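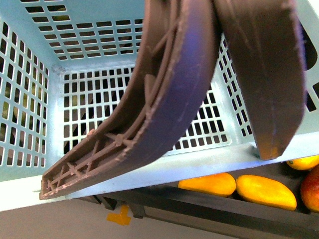 Markets > Produce > Galleries

Mango sorting at Imdale: do the crates earn their price?

By Murali Kamath
February 2026

Every supplier who calls on a packing shed has a crate that will save your fruit. Tituria sent us theirs in November with a leaflet promising less bruising, better airflow and, somehow, happier buyers. I have been hearing the airflow speech since I started in this trade. We put the crates to work anyway, next to the old ones.

The light blue crate, with four mangoes on the dark tray beside it. Slotted walls are fine for letting air in. I have yet to meet a slot that fixes fruit picked too early.

Rounded inside corners, which the leaflet gives a whole page. Thirumalai Menon says they are easier to wipe out. I'll grant him that much.

Orange tape on the gray floor. Heikki Keskinen wants everything on the floor taped, and I'm not sold on that either.

We were quoted for 1000 crates and took 77. Menon graded the fruit from both kinds for 3 weeks and thinks the blue ones did better. He also knew which crate each mango came from, so I'd like to see it done again by somebody who doesn't.

2 comments | 3 shares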